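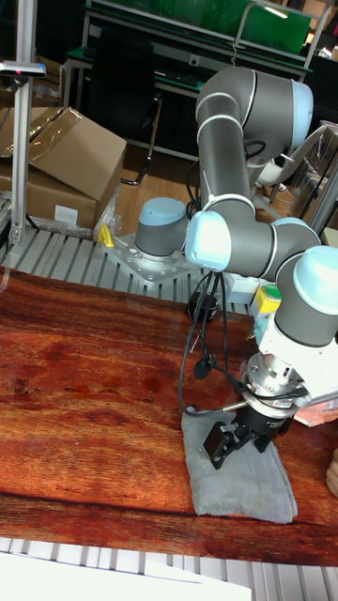

Hamham, the ferry drama cancelled after 2 series, comes to disc in November. The set was assembled by Grosberg, whose restoration producer spoke to us by phone.

"We had 42 reels and no complete index," the producer said. "Episode four existed only as a broadcast tape – the negative was never found."

The pilot now runs to 111 minutes, in its original aspect ratio. Sound was remastered in mono at Sasell. 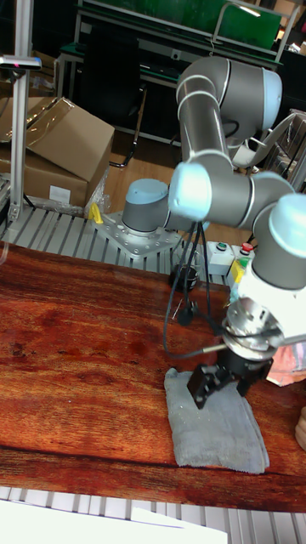

"Stereo would have meant inventing material," the producer said. The subtitles are new and were timed by hand.

The first pressing is limited to 2,000 copies. Asked about Duangkaew, the unaired spin-off, the producer was brief: "The rights are split. We have asked twice."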